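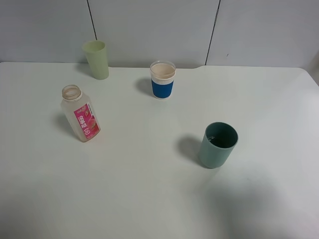 3 min read

Home | Kitchen | Garden | Ask Us

Last updated: September

Cold-brew mint tea is the easiest drink I make, and I love it! Any cup will do for serving, so use whatever is clean.

Step 1. Pick a big handful of mint, rinse it and tear the leaves (your hands will smell amazing).

Step 2. Drop them in a pitcher with 4 green tea bags and fill with cold water. Chill for 9 hours, then strain.

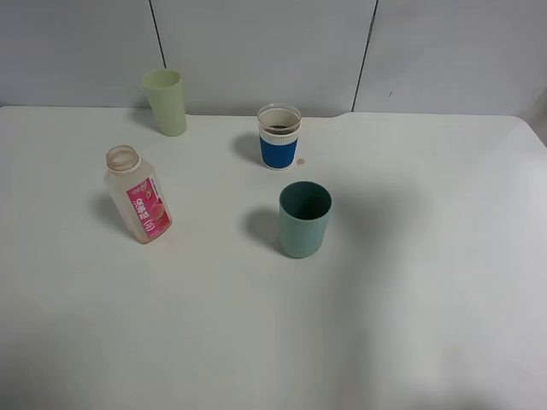

Step 3. Pour and taste. Too strong? Add water, a splash at a time.

Comments

Slavica Stojanović: Does dried mint work?

Keegan Cartwright: I left mine 11 hours and it was still great!

Sorin: Made it Wednesday, already gone.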